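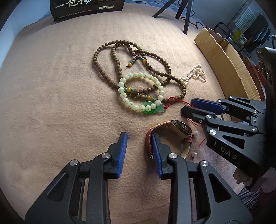 Betreff: Re: [greifer-liste] Vorführung in Julham, wer kommt?

Hallo zusammen,

nur kurz, sitze schon im Zug. War gestern bei der Vorführung von Skonunitz in Julham, hier das Wichtigste, Rest kommt nach.

Am 21.10.2022 schrieb Tharindu Siddiqui:
> Falls jemand von euch hinfährt: bitte mal drauf achten, wie die
> mit weichen Unterlagen klarkommen. Bei uns in Stornlow bleibt
> der Finger ständig im Stoff hängen. Und ob man die Handgreifer
> selber ausprobieren darf oder ob nur vorgeführt wird.
> Gruß, Tharindu

Also: ja, man darf selber ran. Zwei Handgreifer, einer pro Hand, blaue Pads an den Fingern. Aufgabe war Schmuck sortieren, auf einer flauschigen Decke. Holzperlenkette, Armband, kleine Perlenkette, Armbanduhr, alles dicht beieinander. Fieser Aufbau, aber genau das was Tharindu wissen wollte.

Armbanduhr ging bei mir am besten, ein Finger in die Schlaufe vom Armband, zu, fertig. Lange Kette: Katastrophe. Hebt man ein Ende, kommt alles andere mit. Die winzigen Perlen hab ich nach dem dritten Versuch gelassen. Hängenbleiben im Flor gabs auch, aber weniger als bei uns, wenn man flach reingeht.

12 Leute pro Gruppe, für mich zu voll. 7 Minuten am Tisch, dann der nächste. Laut Vortrag wollen sie 3000 Durchgänge zusammenkriegen, bis Juni. Stand jetzt 188. Na ja.

Offen: Preis (keine Antwort bekommen), Ersatzpads, und ob Dhanial die Auswertung macht oder nur die Sofware liefert. Frag ich nochmal per Mail nach.

Folien schick ich rum sobald ich sie hab.

Gruß aus dem Zug

0 Mal geteilt | 4 Antworten

Weitere Themen in dieser Liste:
Ersatzpads, wo bestellen?
Re: Kalibrierung nach Fingerwechsel
Mitfahrgelegenheit Julham
Stornlow: Protokoll vom Juni

Kontakt | Liste abbestellen | Nach oben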